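Updated 16th May, mostly because Babita Kandpal pointed out that I'd answered the same three emails in three different ways. These are the questions I get about our bench rules for the hand-held gripper work at Womum. I wrote most of the rules, so blame me. The long version is the Clellumden handbook, and if this page and the handbook disagree, the handbook wins (and please tell me, so I can fix it).

## Who has to follow these?

Anyone who picks up a pair of grippers and records a task. That includes visitors, people from Vorance who've come over for a morning, and me. Leonidas Tzanetos has been doing this longer than any of us and he still reads the task card before he starts.

## How clear does the table need to be?

Clear enough that the only loose things on it are the ones named on the task card. For garment tasks that usually means the garment and a basket. No mugs, no phones, no pens, no spare tape. If you find something on the table that isn't on the card, take it off before you press record – don't nudge it to one side and hope.

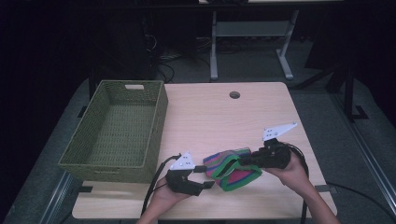 The basket goes on the left, and it stays on the left for the whole set. I know left-handers find this annoying. Pick your side when the card gives you a choice, but don't swap halfway through, or we end up with a set that has to be split in two and Magdalini Drakos has to do the splitting.

## Do I really have to check the pads every time?

Yes! This is the rule people skip most and the one I care about most. The felt on the fingers wears, and it picks up fluff from knitwear at an astonishing rate. Open the fingers wide, look at both inner faces, pull off any stray threads and check that the pad hasn't started to peel. A bit of fuzz along the edge is fine. A corner coming away is not, and that pair goes in the repair tray with a note.
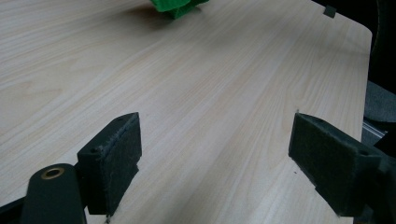 *Fingers open, nothing between them: both pads in view, with a little fraying at the edges.*

We swap pads after 2000 grasps or when they fail the look-over, whichever comes first. The counter on the recording screen keeps track for you, so there's no need to keep a tally.

## Where should the cables go?

Away from your work, and never across the garment. Before you start, stretch both arms as far as the task will take you and see whether anything tugs. If it does, move the cable and try again. A cable that pulls on your wrist changes how you move, and you'll stop noticing it after a few minutes, but it'll be there in every recording.

Please don't tidy the cables on the floor in the middle of a set either. Stop, save, sort it out, start again.

## How should the garment be laid out at the start?

The card will say "flat", "folded" or "dropped". Flat means flat: sleeves or leg holes where they'd naturally fall, and the hem not tucked under itself. It doesn't mean ironed. Mirjana Hodžić once spent a whole afternoon smoothing every crease out of everything, and we had to ask her to stop, as real laundry doesn't look like that.

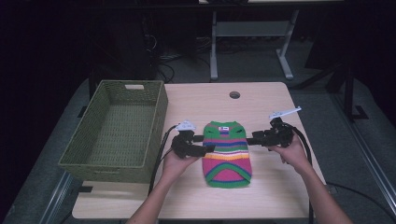 Direction matters as well. Vary it between takes unless the card tells you otherwise. It's very easy to put things down the same way every time without thinking, and the first batch we did in December had 390 takes with the garment pointing exactly the same way. We kept it, but it wasn't much use for what we wanted.

## Can both grippers hold the same thing at once?

They can, and for folding they often have to. The rule is one closes, then the other. Let the first grip settle before you bring the second one in, and don't pull the fabric tight between them. Knitwear stretches and won't always go back.

## Which part of a garment should I grab?

Ribbed edges are your friend. They're thicker and they spring back. On a little striped jumper I'd go for the neck end, and you want the fingers open on either side of the green ribbing before you close.

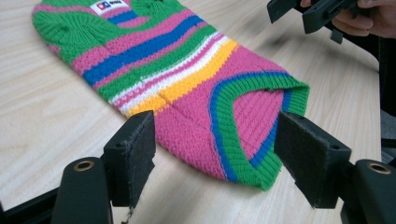 Labels are the other thing people ask me about. Leave them on, and don't use them as a handle. They're slippery and they tear, and we'd like the garments to last. It also helps if they're somewhere you can keep an eye on: with the white label up at the far end of the knit and the fingers down by the collar, you can work the neck without going near it. If the label ends up underneath, leave it there. Don't reset the garment for the sake of it.

## What if I fumble a take?

Keep going if you can recover in a natural way. Drops and second tries are useful and we mark them as such. Only bin a take if you've broken one of the rules on this page or somebody has leaned into your workspace. Nam-gil Ryu goes through the binned ones and would love you to type a reason in the box, even if it's only "sneezed".

## How long can I go without a break?

Seven takes, then put the grippers down and shake your hands out. I've had people tell me they feel fine and want to carry on. Put them down anyway.

## Where do I send a question that isn't here?

Write it in the Sarantis log under "bench rules" and I'll pick it up. If it's about a gripper that's sticking or making a noise, don't wait for me – stop using it and tell whoever's running the session.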